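In praise of the boring planner

Every few months somebody in our trade announces that motion planning is finished. The robot will simply look at the world, consult its enormous memory of other people's demonstrations, and do the decent thing. I have sat through this announcement often enough to have a favourite chair for it.

I write the tooling around two-armed manipulation, which means I am the person who gets asked why the arms stopped. Our stack at Volberg has a learned policy on top and an old-fashioned planner underneath, and for most of last year the argument was over whether the planner could be thrown away. The policy was fluent. It had been trained on 2,908 episodes and it moved like something that knew what it was doing. The planner moved like a man carrying a wardrobe downstairs.

So in February we ran the policy on its own for 1,000 attempts at sorting cartons, and it completed 568 of them. Opinions divided at once. The people who had trained it thought this was promising. The people who had to restart it thought otherwise, and went to make tea.

What interested me was the logs, or the lack of them. When the planner fails, it says so: no path found, joint limit, collision between this link and that one. It's rude but it's specific. When the policy fails, it leaves a smooth line of numbers that looks exactly like success until you compare it with where the carton ended up. We spent an afternoon on one such line. Three engineers, one plot, and no agreement even on which arm was to blame.
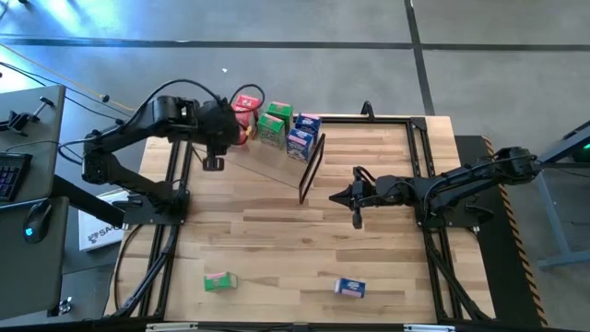

Two arms sharing one table is where this stops being a matter of taste. Each can reach into the other's space, and each needs to know what the other intends to do over the next second or so. You can hope that a network has picked this up from its training. You can also write down a rule that says only one arm may enter the middle at a time, and check it before every move. I wrote that rule. It is 13 lines long, it has never been on a conference poster, and I would save it from a fire before I saved most of the rest.

The usual reply is that hand-written rules don't scale, and I agree. Ours doesn't know what a carton is. It can't tell an upright one from one on its side, and it would be a waste of everyone's time to teach it. Perception should be learned, and so should the choice of grasp, and I will happily delete any code of mine that tries to do either. I have already deleted quite a lot, some of it with real pleasure.

But a check that two arms won't occupy the same bit of air needs no imagination. It needs geometry, a clock that both arms agree on, and somebody willing to maintain it when the exciting work is elsewhere. That last part is the difficulty. Put "improved the collision check" in a monthly report and watch how quickly the reader's eye slides down to the next item.

My modest proposal is that every team with a clever policy should also fund one dull person with a veto, in software, over what the motors are told. Pay for the logging too. I'd start with the clock, as ours was wrong until spring.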